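4.2 How households talked about healing

It was a real pleasure to find that the families we visited around Ginard, all 447 of them, had so much to say about stitches, scars and the long weeks of rest at home. Many of them kept old sayings about wound care, and a few showed us a handwritten remedy book from 1771 that had been copied out by grandparents and great-aunts alike.
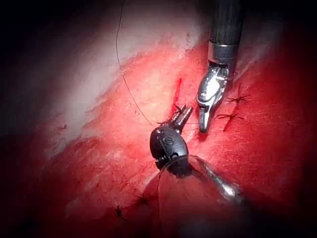
Figure 3. Surgical instruments and a dark suture thread at a red tissue surface.

What came up again and again was food -- broth, soft bread, stewed fruit -- and who was expected to bring it. Hollis and Dvorak found much the same in Reltby, though their visits ended after 6 weeks and ours went on well into September, when the fruit was in and people had more time to sit and talk.

Contact: Leonie Hollis, Dendance | Copyright Dendance | Back to top

This site uses cookies. Accept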